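Review: the Clidport fingertip kit, after a season with our after-school robotics club

I coach a robotics club that meets on Thursday afternoons, and I almost never write reviews. The last one was for a snow shovel. But our club has been living with the Clidport fingertip kit since September, and I have talked about it so much at home that my family asked me to please go tell somebody else. So this is for the other coaches out there with a two-arm setup and a parts budget that makes you wince.

First, what you get. The kit is a set of black pointed fingers for parallel grippers, with grip pads already fitted, a bag of screws, two hex keys and a folded sheet of instructions. We paid $113 for the set that does both arms. There's also a bigger school bundle with spare pads and a hard case, and I can't tell you a thing about that one because we didn't buy it.

Why we wanted it: the fingers that came with our arms were wide and flat. They were great for foam blocks and hopeless for nearly everything else. Our students entered the cup event at the Sasar meet last spring and spent most of it shoving cups around the table like tiny bulldozers. They had a good time! They also came in second to last, and Thenmozhi Kurup, who was our driver that day, went home with a notebook full of ideas about finger shape. She had drawn something very close to these before we ever found them for sale.

Installation took us one club session, and that includes the part where Eduard Vávra put the first pair on backward. The instructions have one drawing for both sides and it is not a clear drawing. Go slow, do one gripper all the way through, check that it closes evenly, then do the other. The screws are short and easy to drop. Put a towel or a tray under your hands before you start. Once everything is tight you have to redo your open and close limits, and the kit doesn't mention that at all. I'd call it the biggest gap in the paperwork. Marek Pešek wrote our own page of notes on it, which now lives taped inside the cabinet door.

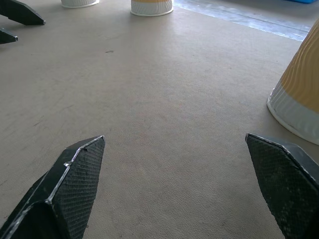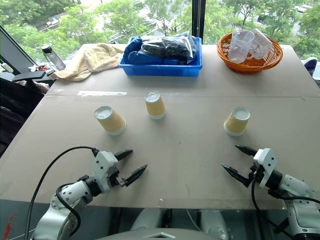 Our practice task this year is cup stacking, and it's where the kit has won me over. The rules for our version are simple: three paper cups start upside down on the table, the arms have to bring them together into one stack, and you can't knock any of them over on the way. Nobody gets points for speed until they can do it clean. Paper cups sound like a baby task until you try it, because they're light enough to scoot at the slightest bump and soft enough to crush. With pointed fingers you can open up a wide V, come down on either side of a cup and close gently. With the old flat ones, the gripper itself hid so much of the cup that the kids were guessing. They can see what they're doing now, and their driving changed almost overnight. They started making small corrections in place of big swoops, and I heard a lot less groaning.

The grip pads deserve their own paragraph. The surface has a fine crosshatch, and it holds paper well without you having to squeeze hard. Valtteri Eskola ran a little study for his project board where he lowered the closing force a step at a time and logged whether the cup stayed put through a lift and a turn. He did it with smooth cups and with the ripple-wall kind. The ripple-wall cups were his favorites (mine too, they're so satisfying to pick up) but the smooth ones did fine as well. By the end of the term the arms had logged 1,939 grabs on the same set of pads, according to the counter the students built into their program, and the pads still do the job. They pick up dust and get slick, so we wipe them with a damp cloth at the end of the session and let them dry open.

Now for the things I don't love. The tips are pointy, and pointy tips find the tabletop. If your height setting is off by a hair, you'll hear it. We've added a soft stop in software just above the table, and I wouldn't let new students drive without one. The points are also less forgiving with anything flat and wide. We tried them on paperback books and it was comedy. If your challenge this year is blocks or boxes, keep your old fingers in a labeled bag and swap back.

I'd also love for Clidport to sell single fingers. Right now if you damage one you buy a pair, and kids will damage one. We've been lucky so far – one bent screw, nothing worse – but I'd feel better with a spare in the drawer.

Customer service was good. I wrote to them about the closing limits and had a reply the next morning from Emília Procházka, who sent a longer setup sheet than the one in the box. Ask for it when you order! It should be in there to begin with. It has a page on matching the two arms so they close at the same rate, and that page fixed a wobble we'd been blaming on our cables for weeks.

We did look at the Plallberg fingers before buying. They're rounder, with a rubbery coating, and the club across town swears by them for soft toys and fruit. I borrowed a pair for an afternoon. They felt sturdier in the hand, I'll give them that, but they were too fat to get between two cups standing close together, and that was the whole reason we were shopping.

Would I buy the Clidport kit again? Yes, with our own money, and I'd tell any club doing small light objects to put it near the top of the list. It didn't make my students better programmers. It did take away an annoyance that was eating half of every practice, and they've filled that time with their own projects. Eduard is trying to get both arms to pass a cup in midair and has succeeded 2 times, both while I was out of the room.

Four and a half stars. The missing half is for that drawing.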